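Clorard Demonstration Data: Frequently Asked Questions

Wurkeck Laboratory for Manipulation Learning
Last updated April 3, 2020

This page answers questions received by the laboratory about the Clorard method, in which two-handed manipulation skills are learned from demonstrations given by people holding the grippers themselves. It is intended for research groups that are considering use of the data or the training code.

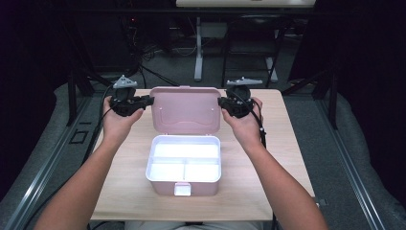
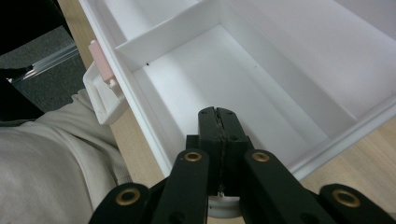

What is the purpose of the Clorard method?

The method trains a control policy for a robot with two arms from demonstrations in which no robot arm takes part. A person holds one gripper in each hand and carries out a household task at a table. The motion of each gripper and the images recorded during the task are then used as training material. The laboratory developed the method to study tasks in which one hand must steady an object while the other acts on it, such as opening a lid or lifting out a tray.

Why are demonstrations collected by hand and not by teleoperation?

In an earlier project, Grurnus, operators controlled a pair of robot arms from a separate station. Demonstrations were slow, and operators tended to avoid motions that brought the two arms close together. With hand-held grippers, the person feels contact with the object directly and can correct a poor grasp at once. The laboratory continues to use teleoperation for tasks that involve heavy objects.

How many demonstrations are in the current release?

The release contains 1,887 demonstrations across 12 tasks. All of them use two grippers. Demonstrations that were stopped early are included and are marked as incomplete in the index file. Users who want only completed demonstrations should filter on that field before training.

What views are recorded?

Each demonstration includes a view from the head and a close view from each gripper. The head view shows where the two hands are in relation to each other and to the object. The gripper views show the fingertips and the surfaces they approach. The three views are aligned in time before release.

Is the head view needed when the policy is run?

No. The standard policy takes only the gripper views and the gripper poses as input. The head view is used during training, where it helps the model learn the relative position of the hands. A second version of the policy, which takes all three views, is provided for comparison. It performs better on tasks with hinged lids and shows little difference on the others.

How are gripper poses obtained?

Poses come from tracking hardware attached to the grippers and are expressed in a common table frame. Short losses of tracking are filled by interpolation. Where a loss is too long to be filled reliably, the affected segment is flagged and left out of the default training set.

Are light-colored and glossy objects a problem?

They are more difficult than the laboratory first expected. White plastic containers with thin dividers offer few visual features at close range, and early policies often misjudged the height of a compartment wall. Objects of this type were therefore given a larger share of the demonstrations. Errors became less frequent, but contact with divider walls is still the most common fault seen in evaluation.

Does a policy trained on this data work on any robot?

The fingertips on the robot should match those used in the demonstrations as closely as possible. In joint tests with the Catacutan group, a change in fingertip length had a greater effect on results than a change of robot arm. Groups using different fingertips are advised to collect a small set of additional demonstrations with their own hardware and to fine-tune before evaluation.

How is a policy evaluated?

Each task is repeated from 5 fixed starting arrangements of the objects. A trial counts as successful only if the final state matches the written task definition without help from an operator. Partial results are reported separately and should not be combined with the success rate.

May the data be used in commercial work?

The present license covers research and teaching. Requests for commercial use are reviewed individually and should be submitted in writing through the laboratory's contact form, with a short statement of the intended application.

How should errors in the data be reported?

Please send the demonstration number, the view concerned and a brief account of the fault through the same form. Corrections are published with the next release, and earlier versions remain available so that existing results can be reproduced.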